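skullow_fan: I'm up to 400 takes of the rack task for Limero and my policy still drops things when both hands go in at once. Do I just need more? Everyone says 2,000.

tilehead: 2,000 of the same thing won't help you! Move the bottles between takes. I do clusters of four in the corner, grab the front two, and mix up how high each hand holds.
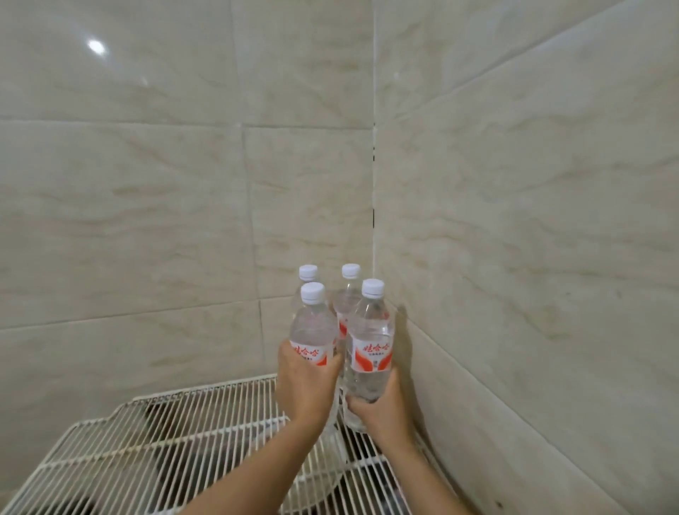

Then I throw out any take where I paused to think. Kept 1,000 last July and it trained fine.

womia16: Disagree on tossing the pauses, mine got jumpy without them. I'd keep them and trim the ends.

skullow_fan: ok, trying 16 layouts tonight, pauses in

Contact | © Womia Forums | Back to top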